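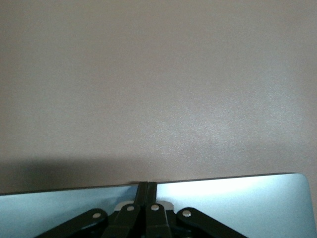
## 4 Preparing and laying out the work surface

Section 4 covers the Indero table top from first wipe to finished layout. It applies to a single seated user with a laptop, a separate mouse and ordinary paper stationery. Assembly of the legs and crossbar is covered in section 3 and must be complete before you begin.

### 4.1 Checking the surface

The top has a matt finish with a fine speckle. The speckle is part of the finish and will not wipe off. Under a single lamp the surface may look lighter in one place and greyer in another. Check such areas again in daylight before reporting a fault.

1. Switch on the room light and the desk lamp. A lamp of 4,000 K is suitable for checking colour.
2. Look across the top from the front, then from one side.
3. Run a dry hand over the whole surface. It should feel even.
4. Note any chip, dent or raised spot larger than 2 mm and its distance from the nearest edge. Report it on the form in section 9.

**Note:** Marks made by a fingertip or the heel of the hand are normal on a matt finish and come off at the first clean.

### 4.2 First clean

1. Dampen a soft cloth with clean water and wring it out well.
2. Wipe in straight strokes from the back edge to the front.
3. Dry with a second cloth.
4. Leave the top uncovered for 20 minutes.

If grease remains, use Pavov surface cleaner on the cloth. Do not spray it straight on to the top.

**Caution:** Do not use scouring pads, cream cleaners, wax or furniture polish. Polish leaves shiny patches on a matt finish, and these cannot be removed.

**Caution:** Keep liquid away from clamps and cable openings.

### 4.3 Placing the laptop and mouse

The laptop goes down first. Everything else is set out from it.

1. Place the laptop to the right of the centre line with its keyboard towards the user.
2. Leave at least 100 mm between the front of the laptop and the front edge of the table for the wrists.
3. Open the lid and tilt it back until the screen can be read without bending the neck. Check that the lid clears anything standing behind it.
4. Lay the mouse pad directly to the right of the laptop. It may be turned slightly to follow the angle of the forearm.
5. Put the mouse on the pad and move it to all four corners. If it meets the laptop, shift the pad outwards.

The Buler mat has a non-slip underside and needs no tape. Other mats may creep during use -- check their position at the end of the day.

**Note:** If the keyboard has coloured backlighting, set the brightness with the desk lamp on. A level chosen in the dark is usually too low for daytime work.

**Note:** With a left-handed user, reverse the layout. Place the laptop left of centre and the pad to its left. The writing area described in 4.4 then moves to the right.

### 4.4 Placing the writing things

The left half and centre of the top are kept for paper. Loose sheets should be held on a clipboard, particularly where a window or fan is near.

1. Square the sheets and slide them under the clip. Close the clip by hand; do not let it snap.
2. Lay the clipboard to the left of the laptop. Turn it to the angle at which the user normally writes.
3. Lay the marker on the paper, cap on, within reach of the writing hand. Do not leave an uncapped marker on the clipboard or on the table top.
4. Set the stapler between the clipboard and the laptop. It may lie diagonally. Keep it clear of the laptop's lid and keyboard.
5. Stand the pen holder at the far right, beyond the mouse pad. Markers go in with their caps upwards.

**Caution:** Marker ink can stain the top permanently if left. Wipe it off at once with a damp cloth. For ink that has dried, see 9.2.

**Caution:** Do not load staples over the keyboard. Carry the stapler to the left half of the table first.

A Hamann pen holder can be fixed to the table with the gel pad supplied in its box. Allow a gap of 20 mm between the holder and the table edge. Fit the pad only when the layout is settled, as it loses grip if lifted and pressed down again.
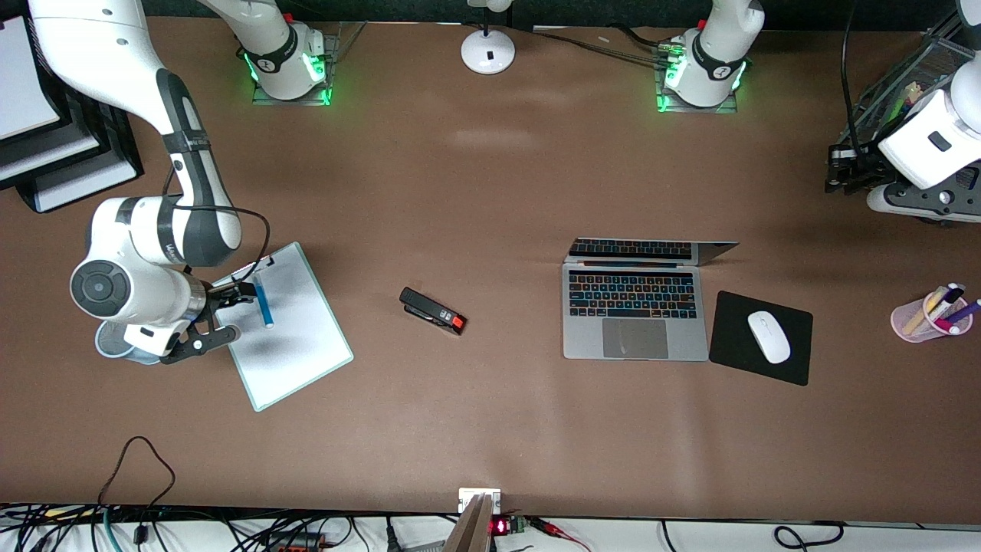 ### 4.5 Checking the layout

1. Sit at the table and reach for the clipboard, the stapler, the mouse and the pen holder in turn. None of them should need a stretch from the shoulder.
2. Close the laptop lid and open it again. Nothing should touch it.
3. Write a line on the top sheet and a line near the foot. If the clipboard slides, move it further on to the table so that all four corners are supported.
4. Take one pen from the holder and replace it. If the holder tips, remove some of the contents or use a heavier holder.

### 4.6 Daily care

- Lift objects to move them. Dragging a stapler or clipboard will mark the finish.
- Wipe under the mouse pad when the table is cleaned.
- Stand cups on a coaster, away from the laptop.
- Remove tape and labels on the day they are applied.

For spare clamps and edge strips, see section 10.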